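4. Good habits for handling office items

I wrote this section after we'd had the Herklow hand on our own bench for a while, so it leans toward the stuff I wish I'd had taped to the wall on day one. Read section 2 (power and the stop button) first if you skipped it. I'll wait!

Before you start

1. Put the stop button where you can reach it without leaning over the table. If you have to cross the arm's path to get to it, move it.

2. Check the glove. The cuff should sit above the finger joints, with no fabric poking into the slots in the metal. Folds higher up on the hand are fine, and I never bother smoothing those.

3. Wipe the fingertips with a damp cloth and let them dry. No alcohol on the rubber, please.

4. Set the speed limit to 60 in the Beron panel. You can go up to 99 later on, but leave it alone for any new object (and yes, a binder you've never picked up before counts as new, even if it looks just like the last one).

CAUTION: Keep your own hands off the table whenever the arm is live. Pause it first, even if you only want to nudge something over an inch.

Approaching a binder

5. Lay the binder flat and closed, with open table on both sides. It doesn't have to be square to the table edge. I usually leave mine at a slant, which gives the thumb an easy way in.

6. Bring the hand in from above, thumb on the spine side and the three fingers toward the far side. Stop just over the cover and look before you close anything. 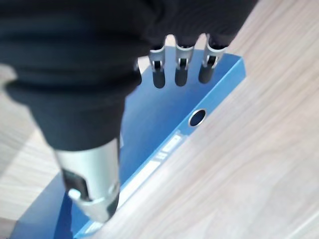

7. Look at where the finger hole in the spine is compared to the thumb. You want the thumb well clear of that metal rim, because a tip that slips into the hole can get stuck there when you lift.

8. Close slowly until the panel shows contact on both sides, then hold for 2 seconds. If only one side shows contact, open up, back off and go again from step 6. Don't try to fix it by squeezing harder.

9. Lift almost an inch and pause. If the cover starts to sag open, set the binder down and take a new grip closer to the middle.

NOTE: Our house rule, borrowed from the Bullton shop, is 4 clean slow lifts in a row before anybody touches the speed setting. It feels fussy on a Thursday afternoon when you want to go home. Do it anyway.

When you're done

10. Open the hand, raise it clear of the table and park the arm before you pick up the binder yourself.

11. Write down the object, the speed and any drops in the Didenko log sheet. Drops count even if nothing broke.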